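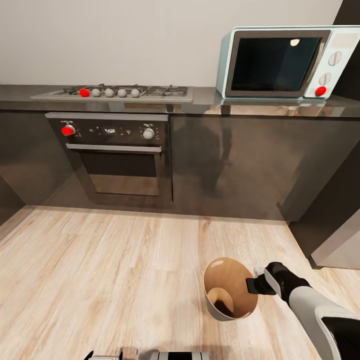
Arm out low with the cup in the gripper, simulated kitchen, oven and cooktop behind.

I've been setting up the arm in our kitchen sim for Jilora, and the grip settings took me longest, so I'm writing them down before I forget! (Róisín Costello did the first version of the cell and her notes got me most of the way.)

Start with the arm parked. Open the gripper file and set the closing force to 3, then the contact steps to 210. I tried 305 first and the whole thing crawled – lovely contacts, but I could have made a cup of tea between runs.

Next, load the cup and close on the rim, one finger inside and one out. Check the collision shape as well as the visible one. Mine was a solid cone, so the inside finger had nowhere to go and the cup shot off across the floor.

Now lower the arm slowly and stop just above the planks. If the cup shivers, raise the friction a notch and go again. If it tilts a bit but stays put, leave it alone.

Save the pose under a new name, please! I wrote over Róisín's 2 times and had to ask Úna Flanagan for the backup.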